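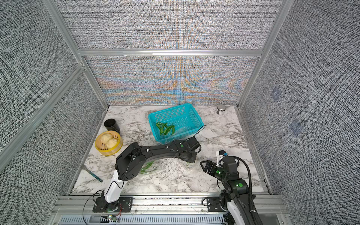

February, bench 2, started 8:40

Continuing the adhesive aging series for the Painemal label stock. Goal for today: repeat the peel test on the Plitine emulsion at the lower coat weight and find out why last week's set came out so scattered.

Conditions: room at 22 C, humidity 48 percent by the wall meter. Samples out of the aging cabinet at 8:15 after 722 hours. Strips cut 25 mm wide, long side with the grain. Pressed on with the 2 kg roller, two passes each way, then left 30 minutes before pulling. Steel plates wiped with acetone, three wipes, fresh cloth each time.

First set of 10, pulled at 180 degrees, 300 mm/min. Mean 6.1 N, low 4.2, high 7.9. Same spread as before. Failure mostly clean off the plate, but strips 4 and 7 left residue along one side only.

Residue on one side points to uneven coating or uneven pressure. Checked the roller first – rubber is fine, axle has a little play but the track on carbon paper is even. Then weighed punched discs from across the web. Left side 18.6 g/m2, center 18.9, right 22.3. So the coat is heavy on the right. Strips had been cut from wherever was handy, including by me.

Gisela Escobar says the Denstead coater was reshimmed after the January batch and the blade gap on the right was set by feel. She will measure it with gauges when the line is down. Until then, cut from the center 100 mm only and write the web position on the back of each strip.

Second set of 10, center only, started 1:20. Mean 5.8 N, low 5.4, high 6.3. Much tighter. No residue.

Viscosity of the retained emulsion: 3,000 mPa.s, spindle 4, 20 rpm. Within limits, so I'm leaving the emulsion alone.

Open items:
– Hiu-tung Yip to rerun the unaged controls from center web. The old control numbers should not be compared with today's second set.
– Load cell check is due. Zero drifted by 0.03 N over the afternoon.
– Order acetone, about a liter left.
– Nadico sample roll still unopened, needs a coat weight profile before anyone cuts it.

Strips from both sets are in the flat drawer, between release liner, marked A and B.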